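Home | Stories | Music | Screen | Ask Us | For Grown-Ups

How Does a Song Get to Number One?

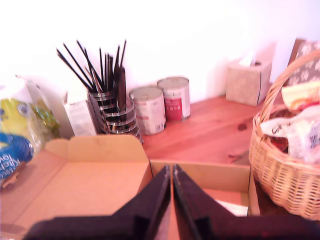
An open cardboard box on a wooden tabletop.

Maybe you have heard someone on the radio shout that a song has "gone to number one!" and wondered, number one of what? Well, pull up a cushion, and let's find out together.

A music chart is a list of songs, put in order by how popular they are that week. Long ago, people made charts by asking record stores what they had sold. Now a lot of listening happens on phones and computers, so the chart makers count that too (and in some places they count radio plays as well).

Let's try it with a pretend town called Studness, where the chart is a Top 20. A band called the Clavberg Singers has a song that gets 40 points. Another band, Hilla, puts out a bouncy new tune in August, and everybody plays it over and over until it has 80 points. Hilla goes straight to the top, and the Clavberg Singers slide down to number 2. Poor things! But next week all the counting starts again, so they might climb right back up.

Does number one mean the best song? Not really, because "best" is something you get to decide for yourself. Your very favorite might never be on a chart at all, and you can still dance to it in the kitchen as loudly as your family will let you.

Why not make a chart at home? Ask everyone to vote for a song they love, add up the votes, and write the list out in your nicest colors.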